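Ticket 887: Dark lint transfer onto pink plush blanket
Status: Closed
Opened: 2/3/22
Product group: Bustano plush, coral pink
Also involved: black cloth, Kundwood

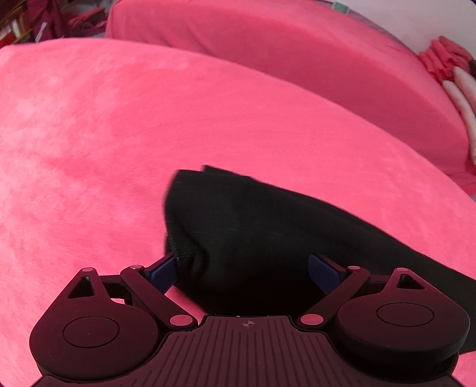
Support desk replied: please confirm whether the marks are lint or dye before washing anything again. Press a damp white cotton rag on one mark for a minute and check the rag. Fibers lift off. Dye leaves a gray or blue stain on the rag.

Customer update 1
Rag test done at two corners and in the center. Fibers on the rag, no stain. Marks are lint. The blanket had been folded with the black cloth on top of it and stored that way since June. Both were washed before storage, in the same load, at warm.

Support desk
Understood. Warm wash in a shared load is the probable source. Plush holds short fibers at the base of the pile, and pressure from folding sets them deeper. Do the following in order:

Separate the two items. Do not refold them together.
Shake the blanket outdoors, pile side down.
Brush with a dry rubber-edged brush, against the pile first, then with it. Skuvik brush is suitable. Do not use adhesive rollers on this pile length.
Wash the blanket alone, cold, gentle cycle, 1000 rpm maximum spin. Half the usual detergent, no softener.
Wash the black cloth alone, inside a mesh bag. Clean the machine filter after each load.

Customer update 2
Steps completed. Brushing removed nearly all of the lint in the center. The hem still showed a dark line about a finger wide. Spin was set to 1000. The filter held a mat of black fiber after the cloth load and almost nothing after the blanket load.

Support desk
The hem is double-stitched and traps fiber in the seam. Brush along the stitching, then use the narrow vacuum nozzle at low suction. Repeat the cloth wash until the filter comes out clean. Do not tumble dry either item yet.

Customer update 3
Hem is clear after two passes with the nozzle. Cloth washed two more times. Filter clean on the last load. Dryer is a Kleinschmidt, lint screen washed with soap and water and left to dry overnight. Blanket dried alone on low. Pile is slightly flat along the old fold line, otherwise normal.

Support desk
Flat pile can be raised with steam held a hand's width above the fabric, then brushed. Store the blanket in a cotton bag, separate shelf from dark textiles. Closing as resolved. Reopen under the same number if lint returns after the next wash.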